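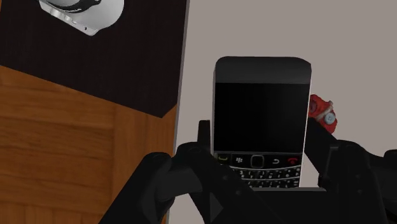 Phone held upright in the simulator, view from the gripper.

28/05/2024

Still the grasp planner. I came in wanting to finish the contact filter and I finished half of it, so I write down where I stopped before I forget.

The phone with the keyboard is a difficult object for us. The sides are thin and straight, and our sampler (we call it Biswood) likes to put a fingertip too near the screen glass. Yesterday I gave a penalty to every contact more than a little distance from the side rail. Of 2,404 candidates, 2,106 survived, which is too many. I think my penalty is too soft, or I have mixed the units again. I must check if the mesh is in millimeters before I touch the weight.

Romain Rolland looked at my screen and asked why the phone leans a bit. I had no good answer. In Setora the contact solver does 8 iterations per step, and he believes the two fingers do not get the same normal force when one touches lower than the other. He proposes to close the fingers by force and not by position. It is a bigger change than it sounds, because Danzer, our controller, only knows position targets for now. I opened a ticket for July.

The other problem is perception. The segmentation node must separate the phone from the red thing with the grey discs behind it, and their outlines touch in this view. With the black screen against the black fingers it has not much to work with either. I rendered about 1,000 views with random light, and I will train on them tonight if the Provon queue is free.

Small good news: the replay tool now loads the same seed two times and gives me the same pose. It took me all the afternoon, and it was one unsorted list.

To do tomorrow: mesh units, penalty weight, write back to Romain about friction.

Share this entry (3)
2 comments

katla_m: We had the same unsorted list problem with our replay. Which physics step do you use?

oldservo: Check the units first. It is always the units.

Search this diary... Go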